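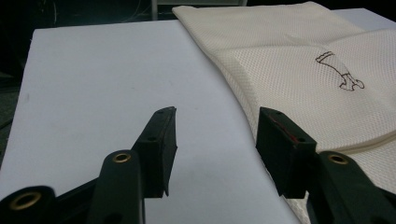
Hand-held gripper, jaws open, at the edge of the mesh bag. Bag station, Ollberg open day.

Mostville Open Day Recordings: README

Read this before you use the files, and before you quote anything from the leaflet that was handed out at the door. The leaflet was written by people selling a system. This file was written by someone who was asked to tidy up the recordings afterwards and who stood in the queue like everybody else.

What this is

A set of 3461 short recordings made at the Ollberg open day in Mostville, on Fri 29 May. Visitors and staff used hand-held grippers to move soft household things on a table. Each recording covers one attempt at one task. The recordings were meant to show how easily ordinary people can teach a robot to handle cloth. I am not convinced they show that, and the section called "What the day did and did not show" says why.

The Ollberg name for the whole exercise was Bunnag. You will see it in the folder names. Grurance is the control software that was demonstrated in the afternoon, and it has no part in how the recordings were made. The leaflet uses the two names as though they were one thing, which has already caused one muddled email thread.

Who did what

Siriporn Chuensuk set up the tables and wrote the task cards. Erick Sang looked after the grippers and copied the files at the end of the day. Tove Nørgaard gave the talk and ran the robot arm. Wyn Foulkes checked the labels with me. Morven Kinnear (me) wrote this README and keeps the list of errors.

The stations

There were 3 stations: towels, bags and socks. The bag station has the most recordings and the worst labels.

At the bag station a mesh fabric bag was laid on a flat, pale board. The card asked the visitor to take hold of the bag, lift it clear and put it back on the board. One of the bags has a small line drawing on it in dark ink, a boot or leg shape, and it comes in handy when you are checking which way round the fabric is lying. Please don't treat it as a marker. It was never measured, and it disappears as soon as the cloth folds over it.

At the towel station the card asked for one fold, edge to edge. Plenty of people did a second fold because that is what you do with a towel. Those attempts are marked "extra" and kept.

At the sock station the card asked for a pair to be laid side by side. Children enjoyed this one. Parents less so, judging by the queue.

How the recordings were made

The visitor held the gripper, read the card, and started when a member of staff said so. The camera is fixed to the gripper and moves with it, so the fingers stay in view and the table swings about behind them. Staff pressed stop. There was no fixed time limit and the stopping was done by eye, so the last moment of a recording is a poor guide to whether the visitor thought they had finished.

We had 2 grippers of the same design. They were swapped between stations whenever a queue built up, and the swaps were written on paper. Erick typed the paper up that evening. Where his notes and the file times disagree we have gone with the file times, and the entry is flagged.

What is in the folders

bunnag-towel
bunnag-bag
bunnag-sock
labels.csv
swaps.txt
errors.txt

Each attempt has 2 files: the video, and a text file giving how wide the jaws were open over time. They share a name apart from the ending. If you find a video with no partner, look in errors.txt before writing to me.

labels.csv columns

attempt: the name shared by the pair of files
station: towel, bag or sock
who: visitor or staff
result: done, part, dropped, extra or unclear
flag: blank, or a short word that points to errors.txt

Names of visitors were never taken. The "who" column came from a tick on the sign-up sheet, and a few staff members' relatives ticked "staff" because they had come in by the staff door. We have corrected those we knew of.

About the result column

Treat "done" with caution. The first pass of labelling was carried out on the day by whoever was free, and at an open day the person standing next to a visitor is going to be kind. Wyn and I went back through the bag folder in full and changed a good many "done" labels to "part". A bag that has been pinched, raised a little and let go has not been lifted clear, whatever was said over the table at the time.

We have not been back through the towel and sock folders with the same care. If you compare results across stations you are partly comparing how strict the labellers were. I would prefer that you didn't make that comparison at all, but if you must, say so in your write-up.

"Unclear" means we could not tell from the video. The usual cause is the gripper's own fingers. They are black and they sit close to the camera, and when the jaws shut on cloth they can hide the very bit you want to see. Mesh adds trouble of its own: the weave is open, the folds are loose, and where the edge doubles over it is easy to take two layers for one. Someone who pinches only the top layer may get a label of "done" from one person and "part" from another. Wyn and I disagreed often enough on this that we settled on "part" for any doubtful case.

What the day did and did not show

The talk made three claims. I'll take them in the order they were made.

First, that anyone can use the gripper without training. People did pick it up quickly. They also had a member of staff at their elbow saying "a bit lower" and "now squeeze". None of that help is recorded, as the sound was switched off for privacy, so a reader of these files will see a smooth approach and have no way of knowing that somebody talked the visitor through it. I think the claim may well be true. These recordings don't settle it.

Second, that recordings made this way can be used to teach a robot arm. That may be so in general, but the arm shown in the afternoon had not been taught from them. It could not have been: the files were still on the grippers. Tove said this plainly when asked, and I give her credit for it. The leaflet does not say it. The arm was running on material gathered in January, on a different table, with one towel.

Third, that the method copes with "any fabric". The arm folded its towel several times and looked tidy doing it. A visitor then asked to see it try one of the mesh bags, and was told there wasn't time. There was time. The arm was switched off and people had tea. I don't blame anyone for not wanting to try something new in front of a crowd — I wouldn't have either — but "any fabric" ought to come off the leaflet until somebody has tried more than one.

None of this makes the recordings useless. They are a fair sample of how people reach for soft things with an awkward tool in a busy room, and I know of few sets gathered with so little fuss. They would be good for testing whether a program can find the edge of a piece of cloth, or tell open jaws from shut ones. I would be slower to use them for anything that leans on the result column.

Known problems

The light changed during the day. The blinds at the sock station were opened after lunch and nobody wrote down when.

The background was not kept tidy. It differs between stations and in places is very dark, so a program could learn to tell the station from the background alone. Crop to the work area if that matters to you.

The boards picked up smudges and specks. We left them as they were.

Staff attempts are bunched at the start and end of the day, when there were no visitors. If you split the files by time you will get a lopsided mix. Split by attempt name, shuffled.

Some visitors had more than one go, and we can't link their attempts. Don't report a number of people. We don't have one, and the figure in the leaflet is a count of sign-up lines.

Using the files

You may use the recordings for teaching and research. Please keep this README with them. If you show clips in a talk, say that they came from an open day with staff helping.

Corrections go to me, with the attempt name and what you think the label should be. I am happy to be argued with over bags. For questions about the grippers, ask Erick; for Grurance, ask Tove, and ask her which fabrics it has been tried on.

Still to do

Second pass on the towel folder.
Find the missing sheet of swaps for the late morning.
Ask Siriporn for the wording of the first bag card, which was replaced early on after people kept turning the bag inside out.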